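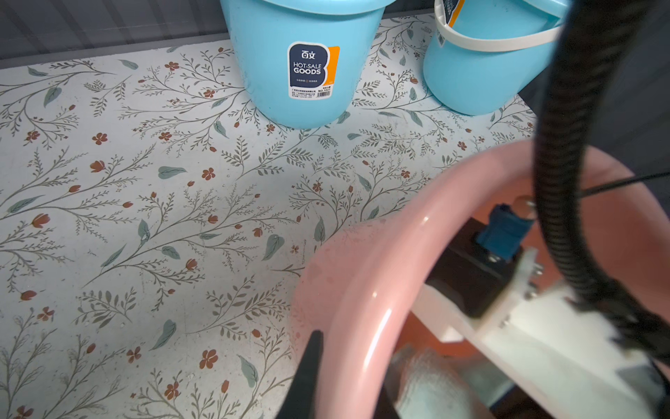 Floral shelf liner, with a light blue bucket near the back.

The Whitcombe paper mill opens its doors one Wednesday in March, and I have wanted to go for ages! The oldest part dates from 1835 and still smells wonderfully of glue and damp stone. Our guide, Amber Goossens, took 19 of us up the narrow stairs to the pattern room, where the drawers are full of old hand-cut blocks – mostly leaves and berries, and one very grumpy pheasant.

Then came the printing floor. Obaidul Mondal has been mixing colors there for nearly 10 years, and he let us try a block ourselves. Mine came out crooked and I love it. You lean on the handle much harder than you'd think (my shoulders still know about it).

Tea was in the old drying loft, with ginger cake. The last tour leaves at 4, so go early if you want time in the shop. I came home with two rolls of lining paper and a bag of offcuts.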